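Notebook, textile lab, bench 3
March, started 8:40 a.m.

Shrinkage and seam pucker on the Rorno shirting, second round. Lowri Ifans cut the panels yesterday from the Cendstead roll, all from the same end, selvedge marked with a notch. Warp direction is parallel to the notch. The first round had mixed directions and I have thrown those numbers out.

Setup
Panels conditioned overnight in the cabinet. Benchmarks put on with the template and the fine laundry pen, three pairs each way. The pen bled a little on the heavier finish, so I read to the center of the dot.
Thread is Derano polyester, one cone for everything. Stitch length unchanged from the first round. Needle replaced before the first seam.

Wash
Program at 40 C, normal agitation, ballast made up with old sheeting to bring the load to 2 kg. Detergent weighed, not scooped. Line dried flat on the screens. The tumble set will go separately, once the lint filter housing has been glued; it has been leaking since the last towel job.

Readings
Warp shrinkage is higher than weft on every panel, as expected for this construction. Panel 6 is out of line with the rest and reads nearly as much in the weft as in the warp. Remeasured twice with the steel rule, same result. The benchmarks are square, so it is not a marking error. Suspect it came from close to the fold, where the roll was held under tension. Keeping it in the table with a flag.

Seam pucker graded against the photographic standards under the overhead lamp, Branwen Wogan and I grading separately and comparing after. We agreed on the unwashed panels. On the washed ones she is consistently half a grade harsher on the felled seams. She looks along the seam, I look across it. The method says across, at the fixed viewing distance. We regraded with the board clamped and the disagreement mostly went away.

Pressing
One set pressed before grading by mistake. Pressed panels grade better, which says nothing about the seam. Discarded, to be recut.

Iron soleplate checked with the contact probe at the cotton setting: 212 C at the center, lower at the tip. Too hot for the Derano thread if anyone dwells on a seam. Setting taped over at the middle mark until the thermostat is looked at.

To do
Recut the pressed set, away from the fold.
Ask Yap for the finishing record on this lot, in particular the overfeed on the stenter.
Order more pens, the hard-tip kind.
Tumble set after the filter repair.
Copy the flagged reading into the shared table with the note.

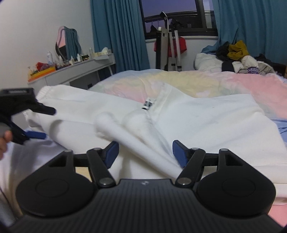 White fabric between the blue finger pads.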